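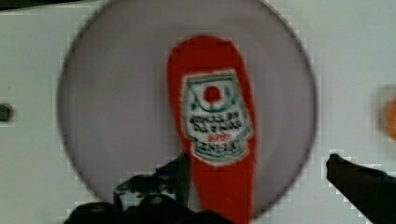 Figure 2. A red condiment packet on a pale grey plate.

3.2 Single-serve packets and household sauce use

Much of the work on condiment waste has looked at bottles and jars, where the loss is mainly what stays on the walls after the container is thrown away. Packets such as the one in Figure 2 raise a different problem. They reach the home with takeaway meals, often without being asked for, and many are never opened. Lý and Wilberg treated them as packaging waste only and left the food inside out of their totals. We count both.

Households were recruited in two towns, Skendstead and Flitlow. Skendstead has a busy high street with a good number of takeaways, while Flitlow is smaller and most people there drive to buy a hot meal. In all, 60 households kept a kitchen diary for 21 days in May. Each household was given a lidded tub and asked to put every packet in it, used or not, in place of the bin. Packets already in the kitchen on the first day were left out of the study and stored in a separate bag, which we collected at the end.

The diary asked for the meal, the kind of sauce, whether the packet was requested, and what was done with it. Entries were short, and we did not ask people to weigh anything. Weighing was done by us after the tubs came back. Opened packets were weighed as found, then cut along one side, rinsed, dried overnight and weighed again. The difference was taken as the sauce left behind. This slightly understates the true figure for packets that had been open for many days, as some water would have been lost in the tub.

Of the households that began, 13 returned diaries with gaps of more than one day. We kept their tubs in the weighing but dropped their entries from the analysis of requests. Leaving them out of both made no difference to the direction of any result reported in Section 4.

Two points about behaviour came up often enough in the diaries to mention before the results. The first is that unopened packets were rarely thrown away on the day they arrived. They went into a drawer, a fridge door or a jar on the worktop, and the decision to bin them came much later, usually during a clear-out. A study of this length will therefore miss most of that loss, and the separate bags give a better idea of its size. The second is that people who squeezed sauce on to the side of a plate tended to report using more packets than people who put it straight on the food. We had not planned to test this and the diary question was too loosely worded to support a firm claim.

We made no attempt to separate sauces by recipe. Tomato, brown and vinegar-based products differ in thickness, and a thicker sauce can be expected to leave more behind in the corners of a packet.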